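# Fendano tidy-up set: recording rules

Rules for anyone adding to or checking the Fendano set. Last changed August 8, 2025.
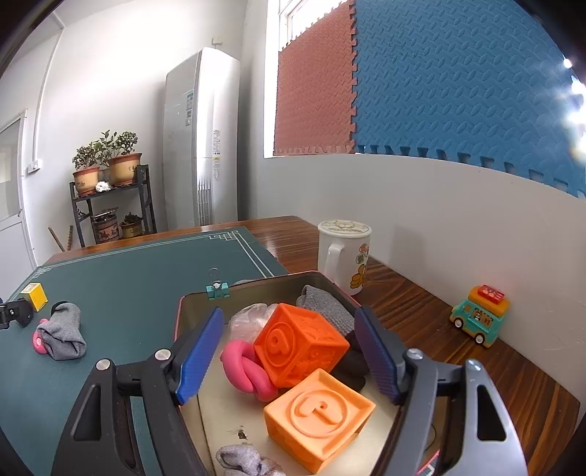 *Open jaws over a tin of mixed small items, blue finger pads on both sides.*

## What is in the set

- 2,713 clips of sorting and packing on home tables
- 600 of them held back for testing
- Recorded in Griltstead and Poduval homes, from June onwards

## Before recording

1. Wipe both finger pads and check that the screws are tight.
2. Put away post, medicine labels and anything with a name on it.
3. Ask everyone at home for consent. No signed form, no upload.

## While recording

- Start with the jaws open and finish with them open.
- One task per clip, 60 seconds at most.
- Keep your free hand away from the items. If you have to step in, stop and mark the clip `assisted`.
- Soft things such as socks may be dragged. Hard blocks must be lifted.
- Leave ordinary household clutter where it is - a mug on the table is fine, a full one is not.

## Checking

Failed grasps stay in, marked `miss`. Clips with a face in view are deleted within 9 days, including the copy on the Kundent server.

Rules on pets are still in draft. Until they are agreed, shut the door.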